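Section 5: Working at the Bench with the Hand-Held Gripper

Grollstead Tube Packing Line – Guide for Bench Staff

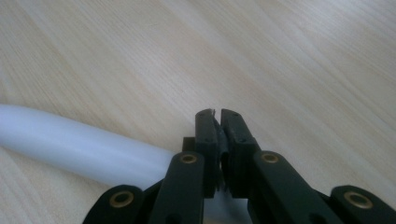
Fig. 5-1. Gripper fingers beside the end of a white tube on the bench top.

Welcome to the part of the guide most of you will use every day. If you packed tubes by hand at Istham before the Quansah line was put in, you already know the hard part, and we hope you'll be patient while we go over it again with a tool in your hand. The line copies what bench staff do with the gripper, so the way you pick up a tube in the morning has a great deal to do with how the line behaves that afternoon.

Before you start

1. Sign in at the bench terminal and choose job 3589 (white tube, plain). Your own settings will load along with it.
2. Clear the bench top of everything except the tube.
3. Squeeze and release the gripper a few times. The linkage arms should swing freely at all the eyelets, with no clicking.
4. Look along the top edges of both fingers and brush off any flakes or dust. Even a tiny white crumb can mark the next tube.

Caution: Keep your free hand away from the linkage while you squeeze. The arms close like scissors and they will pinch.

Picking up a tube

5. Lay the tube flat and bring the gripper in toward one end.
6. Open the fingers, close them gently over the tube, and stop as soon as it is held. More pressure does no good and tires your wrist.
7. Lift, carry the tube to the tray, and let go slowly – the line copies your pace as well as your path.
8. If you fumble one, press Discard at the terminal and carry on. Discards are not counted against anybody.

Note: A full tray holds 147 tubes. Please change trays yourself and don't wait for the line to ask, as the prompt can be slow in coming.

What has changed in your day

Bench shifts are now split, with the first half on the gripper and the second half at the line, checking trays and clearing jams. Yayra Tsikata keeps the rota and is glad to swap people who find the gripper hard on their hands. Pay grades stayed where they were when the line opened in February, and the line training counts toward the Flurer operator certificate.

Some of you have told us you miss the old long tables and the talk that went with them. We've put two benches face to face near the window for that reason, and you're welcome to ask for one of those.

If the gripper feels stiff, or a finger won't close squarely, stop and tag it. Nii Kwofie looks after repairs, on extension 484, and keeps spares in the cabinet behind the line.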